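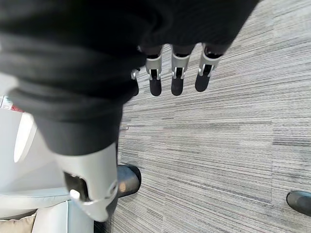 *Wrist view, fingers open, black cover on. Attached to ticket 264.*

**Ticket:** 264
**Unit:** Mobile arm with five-finger hand, lounge area, Nollholm office
**Opened by:** Oľga Kubíček
**Assigned to:** Matěj Slanina
**Opened:** March 2019
**Priority:** medium
**Status:** closed, one item moved to a new ticket

## Problem as reported

The hand does not close fully when the wrist is turned past the middle position. The thumb stops early and the controller shows "thumb base: position not reached". With the wrist straight, the same grasp is fine. The operator can clear the error, but it returns after a few grasps.

Oľga adds that it started after the fabric cover was washed and put back. She is not sure that the two things are connected.

## First checks (Matěj)

1. Restarted the hand controller. Error cleared, then came back on the fourth grasp.
2. Read the log from the last week. All entries are from the thumb base joint. The four fingers have no entries.
3. Homed the hand with the wrist straight. All joints reached the home position.
4. Homed the hand with the wrist turned. Thumb base stopped before home, the motor current went up to the limit of 400 mA and the drive switched off.
5. Saved the wrist picture with the hand pointing down over the carpet and nothing in the grasp.

In the picture the cover hangs in a heavy fold down toward the thumb, and it also partly hides the leftmost finger. I remember the cover sitting higher and tighter when we installed it, but I did not find an older picture to compare.

## Comments

**Tomás Valente:** Is it possible that the cable is too short after the wrist turn? We had this on the Machala unit. There the symptom was almost the same, but the fingers also complained.

**Matěj:** I looked for this. The cable has a free loop at the wrist and it does not pull in any position. Fingers are quiet in the log, so I put the cable on the second place in my list.

**Tomás:** OK. Then please try without the cover before you open anything. Opening the thumb base means a new calibration, and we lose the afternoon.

**Oľga:** I need the unit on Thursday morning for the visitors from Soltside. If it will not be ready, please tell me one day before.

## Test without the cover

Power off, brake on, arm supported on the stand. I released the strap at the wrist and took the cover off over the fingers. Then power on and home.

| Test | Cover | Wrist | Result |
|---|---|---|---|
| A | on | straight | no error |
| B | on | turned | error on grasp 4 |
| C | off | straight | no error |
| D | off | turned | no error, 120 grasps |

Highest current on the thumb base in test D was well under the limit. So the motor and the gear are probably good. I turned the joint by hand also (power off) and I did not feel any rough place.

On the inside of the cover, at the place where the thumb comes out, the hem is folded back and there is a small shiny mark on it. My explanation: when the wrist turns, the fabric is pulled down and the hem goes into the gap of the thumb base. The joint pinches it and stops.

**Peter Vondráček:** The cover has a left and a right side, but the label was cut off when it was new. Maybe it is on the wrong way around? The longer side must be at the back of the hand.

**Matěj:** I checked, it was the wrong way around. Thank you. The longer side was at the thumb.

## Repair

- Cover turned to the correct side, longer part at the back of the hand.
- Hem at the thumb opening sewn flat with a black thread. Ľubomír Šimek did this, my sewing is not good enough.
- Strap closed one hole tighter. You must still be able to put one finger under it, otherwise it presses on the cable.
- White paint mark made inside the cover, on the thumb side. After washing, this mark goes to the thumb.
- Current limit NOT changed. Tomás asked if we could raise it a little for the visit. I prefer to leave it - the limit did its job here and stopped the motor before something was damaged.

## Test after repair

Ran the long grasp program with the wrist moving between both end positions. 2,000 cycles, no error from the thumb base. One warning from the wrist encoder near the end (see below). The cover stayed out of the gap each time I stopped the program to look.

The program was run over the free part of the carpet. Please do not run it close to the armchair, the elbow needs more room than you expect when the wrist is turned.

## Still open

The wrist encoder gave one warning, "signal weak", and it did not repeat. It can be a dirty connector. I made a separate ticket for it and ordered a spare connector from Stuvo. Delivery is not confirmed yet.

**Oľga:** Used it this morning with the visitors, both wrist positions, no errors. You can close it from my side.

**Peter:** I added one line to the washing instruction: "Check paint mark before closing the strap." The next wash is planned for August, or earlier if the cover gets dirty. I will also ask for a second cover, then the hand does not have to wait while the first one dries.

**Matěj:** Closing. If the thumb error comes back, please reopen this ticket and write the wrist position in the first line.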